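Minutes of the teaching group, Grinis workshop, July 29, 2022

Present: Nives Melis (chair), Tsegereda Moges, Finlay MacAulay, Periklis Economou (notes). Excused: Trilok Agarwal.

1. Demonstrations for the Clilum task
Tsegereda reported that 88 demonstrations are saved, of which 32 were made by remote control and the others by guiding the arm by hand.

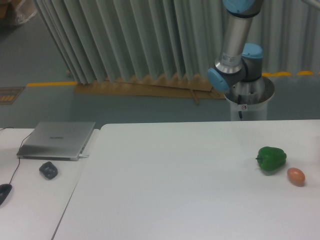

Finlay asked: Who decides if a demonstration is kept or deleted?
The operator marks it first, and Nives checks the marked ones on the same day.

2. Pace of the operators
We agreed that new operators move too fast at the start.

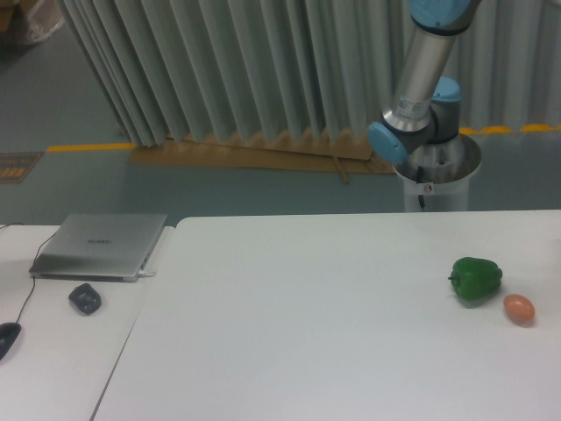
Remote sessions stay at 40 minutes, then the operators change. Finlay finds this short, but he accepts it until the next meeting. For the order of picking, the group discussed the green pepper and the egg, which lie almost touching. Tsegereda wants the pepper first in every demonstration – the egg needs a slower closing of the fingers. Agreed.

3. Hand guiding
Periklis explained that by hand the path is smooth, but the operator often stops before the grasp and
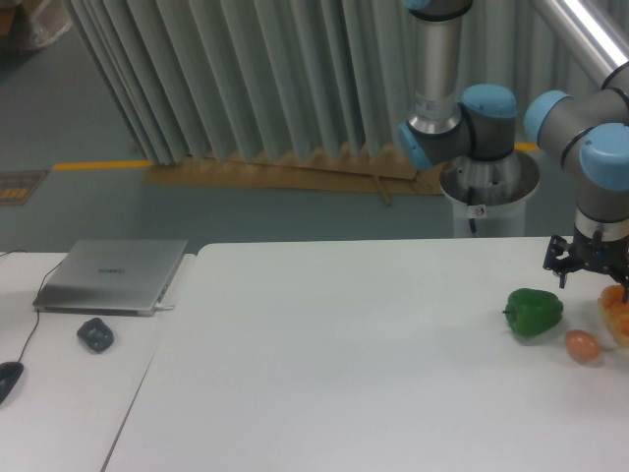

corrects the wrist, and this pause is then recorded also. He will cut pauses longer than 2 seconds from the files. Nives asked him to keep the original files too.

Action: Trilok to write the short guide for new operators.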